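Clastgate apresenta resultados da comparação entre duas garras manuais para recolha de dados

2020-12-17 - A Clastgate anuncia hoje os resultados da comparação entre as garras manuais Jola e Niazi, iniciada em outubro. O objetivo foi escolher o modelo de dedos que vai equipar o braço Keltar na próxima fase de ensaios.

Foram registadas 2.000 tentativas em tarefas de cozinha, como abrir portas, rodar botões e retirar pratos. Destas, 1.072 foram feitas com a Jola e as restantes com a Niazi. Participaram 18 operadores, e cada um trabalhou com as duas garras.

"Os dedos com superfície texturada seguram melhor o vidro, mas pedem mais atenção do operador quando o espaço é pequeno", explica Chia-hao Shih, responsável pelos ensaios. "Preferimos publicar também as dificuldades, para que outros laboratórios possam comparar."

A equipa avaliou quatro critérios: a força de fecho, a visibilidade entre os dedos, o peso na mão e o tempo de preparação. A Jola ficou à frente nos dois primeiros. A Niazi é mais leve e prepara-se mais depressa - um ponto importante em sessões longas.
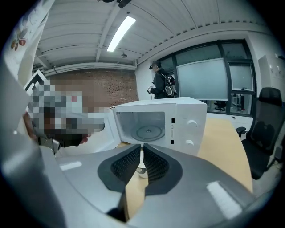

Clastgate - Departamento de Ensaios de Manipulação
O micro-ondas de porta aberta, com o prato giratório de vidro no interior, visto por cima dos dois dedos da garra e das suas almofadas pretas texturadas.

Os dedos da Jola serão agora adaptados ao Keltar. O relatório completo, com as tabelas por tarefa, pode ser pedido ao departamento por escrito.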